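Apprendre une piste à un robot, à la télécommande

Mardi, j'ai passé l'après-midi sur la piste d'athlétisme de Berkthorpe avec Harriet Doucet, de chez Trekham. Au programme, des démonstrations de conduite pour le robot roulant. On le pilote à la main, il enregistre ce que voient ses caméras et ce que je fais avec les manettes, et plus tard on entraîne le modèle sur l'ensemble.

J'avais déjà fait ce travail en intérieur, dans les couloirs de Laaksonen. Dehors, c'est autre chose. Dans un couloir, il y a toujours un mur ou une porte pour se repérer. Au stade, quand on pilote depuis l'écran, on a beaucoup de terre rouge, beaucoup de ciel et une bande très mince d'arbres et de bâtiments entre les deux. 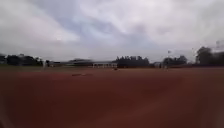 Le terrain, ciel couvert, deux silhouettes au loin.

La consigne tenait en une phrase : suivre une ligne blanche en la gardant du même côté, à vitesse constante. Je croyais que ce serait facile. Mes premières démonstrations étaient mauvaises, parce que je corrigeais trop. Je voyais la ligne partir un peu, je donnais un coup de manette, puis un autre dans l'autre sens, et le robot zigzaguait. Un modèle entraîné là-dessus zigzague aussi. Harriet m'a fait poser les coudes sur la table et regarder plus loin devant. C'est le conseil qu'on donne aux gens qui apprennent à conduire, et il m'a bien servi.

Nous avons gardé 7 passages sur la première série. Les autres sont partis à la corbeille, dont 3 que j'aurais bien conservés, mais Harriet est plus sévère que moi sur les hésitations au départ.

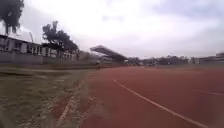 L'autre difficulté, ce sont les gens. Un stade reste ouvert pendant qu'on travaille et il faut décider à l'avance ce que le robot doit faire quand quelqu'un se trouve devant. Nous avions choisi la règle la plus simple : ralentir tôt, s'arrêter, attendre. Il faut la montrer toujours de la même façon. Si l'opérateur s'arrête une fois et contourne la fois suivante, le modèle apprend un mélange des deux et on ne sait plus ce qu'il va faire. J'ai donc attendu, parfois longtemps, le pouce en l'air au-dessus de la manette.

Minttu Seppälä, qui s'occupe des données à Skirnley, demande 200 démonstrations propres avant de lancer un premier entraînement. Nous n'y sommes pas encore. Elle veut aussi que l'on parte d'endroits différents, y compris mal placés par rapport à la ligne, pour que le robot apprenne à revenir. C'est la partie que je préfère - on se met exprès de travers et on rattrape doucement.
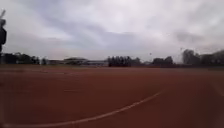

Rubrique : Robots et terrain

Les virages demandent plus de patience que les lignes droites. Quand la peinture est usée, je devine la suite de la courbe sans y penser, alors que le robot n'a que mes gestes pour comprendre. J'essaie de tourner de manière régulière, même là où la ligne s'efface. Le retard de l'image n'aide pas. Il est faible, mais dans une courbe on le sent, et j'ai fini par rouler plus lentement que prévu.

Nous retournons à Berkthorpe en avril pour finir la série. D'ici là, je dois trier les enregistrements et noter ceux où j'ai repris la manette trop tard.

543 lectures - 3 commentaires - Partager

Rechercher sur ce blog

Contact | © Tous droits réservés | Haut de page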